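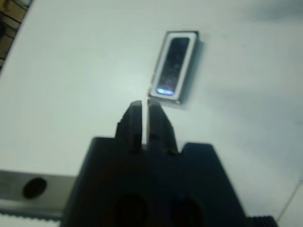 Search questions, topics or members Search

How should duties be reassigned when a robot arm takes over part placement at a bench?

I supervise an assembly and packing section at Betitz, where small electronic modules are placed by hand, checked, and boxed. In September the company approved a robot arm with a two-finger gripper for one bench. It is to pick up each module from the tabletop and set it in a tray. The stated target is 3000 modules per week on that bench.

The section has 12 employees. Management has confirmed in writing that no position will be removed as a result of the installation. It has not confirmed what the affected employees will do instead, and I have been asked to submit a proposal. My questions are as follows.

1. Is it customary to assign one person to the arm full time, or to rotate the duty?
2. Should job descriptions and pay grades be revised before the arm is in service or after a trial period?
3. How should output be measured during the trial, given that our present bonus is calculated per employee?

Guidance from persons who have been through a comparable change would be appreciated.

Answer 1

Our plant (Kovitz, packaging and light assembly) introduced a similar arm two years ago. We assigned a single operator and I would not recommend repeating this. That employee became the only person able to clear a stopped cycle, and the bench stood idle whenever she was on leave. We now rotate among four trained employees, each for half a shift.

The work itself changed more than the written procedure suggested. Before, the job was placing parts. It is now mostly watching how parts are presented. A module lying at a slight angle is a small matter for a person, who corrects it without thinking. The gripper has to be lined up with it, and on our bench the fingers would at times close on a corner. Employees spend much of the half shift adjusting feed and position, and inspecting what comes off. Some prefer this. Two of our most experienced people found it tiring in a different way and asked to return to manual benches, and the request was granted.

On pay – we revised the grade after the trial, and this caused resentment. The duties had been performed for months at the old rate. If your organization can agree on an interim allowance before the first day, I would suggest doing so.

We allowed 45 minutes of handover time per week, paid, for the rotating group to record faults and discuss them with maintenance. It has been kept in place since.

Answer 2

Check with your HR department. Every company is different and it will depend on your contracts. Also make sure everyone has had the safety training.

Answer 3

I agree with the first answer on rotation and wish to add a point on question 3, which has not been addressed.

An individual bonus cannot be applied fairly to a bench where the arm sets the pace. At Golob we suspended it for that bench and paid each person on the rotation their own average from the preceding quarter until the trial closed. Output was recorded for the bench only. Stoppages were recorded by cause, without the name of the employee on duty. Our log reached 292 entries during the trial, and the greater part concerned the supply of parts and had no connection with the operator. Had names been attached, I do not believe the entries would have been made.

I would also ask that your proposal state who may stop the arm. With us, any employee at the bench may do so at any time, and no explanation is required until the end of the shift. This was put in writing at the request of our safety representative, Arben Jurić, and was accepted by management without difficulty.

Lastly, consult the section before the proposal is submitted. Ours was shown to employees after approval, and the break schedule had to be rewritten – the rotation left one person alone on the bench over the midday break.

Reply from the original poster

Thank you. I have included the interim allowance and the stop rule in the draft. Management has asked whether the fixed average would also apply to employees on loan from our Miltetti site, who have no preceding quarter with us. If the third respondent has dealt with this, I would be glad to know how it was handled.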